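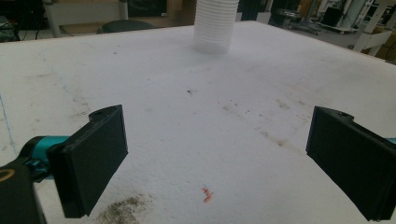
Toalhas, manchas e o serviço de lavagem: o que muda a partir de agora

Caros membros da cooperativa Lestel,

Em setembro passado mudámos de lavandaria, e desde então recebemos muitas perguntas sobre as toalhas de mesa e os panos brancos que se alugam para festas. Escrevo esta nota para responder a todos ao mesmo tempo. Peço desculpa se alguma frase sair um pouco rígida, o português é a minha terceira língua e prefiro escrever devagar.

A nova lavandaria chama-se Dusetti e fica na zona industrial, depois da rotunda. Ela recolhe a roupa duas vezes por semana e devolve-a passada e dobrada. A capacidade deles é de até 2.000 peças por recolha, portanto o nosso volume não é problema. No último mês enviámos 164 toalhas e voltaram todas, menos quatro, que ficaram retidas por causa de manchas de vinho antigas.

O vinho é a causa de quase todas as reclamações. Quando a mancha é fresca, basta água fria e um pano limpo, sem esfregar. O sal que muitos de nós aprendemos a pôr em cima absorve uma parte do líquido, mas não tira a cor, e depois é preciso retirá-lo bem antes de dobrar a toalha. Água quente não, por favor. A cera de vela também não se deve tirar com a unha; deixa-se endurecer e levanta-se com uma colher. O café e o chá saem normalmente na lavagem, se a toalha for entregue no dia seguinte.

Para terra e pó o conselho é ao contrário: primeiro deixar secar, depois sacudir ou escovar, e só no fim molhar. Terra molhada entra no tecido e a Dusetti cobra então uma segunda lavagem. Esta segunda lavagem é paga por quem alugou, como está escrito no regulamento, no ponto 4.

Riscos de caneta devem ser assinalados com uma fita de papel. Não escrevam na própria toalha onde está a mancha. Já aconteceu.

Os sacos de recolha são agora azuis e têm etiqueta da Kadlec, a empresa que faz o transporte. Os sacos antigos, de cor bege, podem ser usados em casa para o que quiserem, mas a Kadlec não os carrega. Em cada saco cabem 12 toalhas grandes. Se pusermos mais, o fecho rebenta e as peças chegam com marcas do chão da carrinha.

Alguns membros perguntaram se podemos comprar toalhas escuras, para as manchas se verem menos. Pedimos um orçamento à Indevex, que nos vendeu as brancas, e ainda esperamos resposta. A minha opinião pessoal é que o branco continua mais prático, pois pode ser lavado a temperatura alta e as peças de anos diferentes combinam entre si. Mas compreendo bem quem prefere outra cor para um batizado ao ar livre ou para uma mesa de crianças.

As reservas para a primavera estão abertas desde hoje, 18 de janeiro de 2026. Façam-nas na folha da entrada ou por correio eletrónico, com indicação do tamanho da mesa e não apenas do número de pessoas. A caução mantém-se igual ao ano anterior e é devolvida depois de a lavandaria confirmar o estado das peças.

Quem ainda tiver em casa toalhas do Natal, pode deixá-las no armário do corredor, dentro de um saco azul.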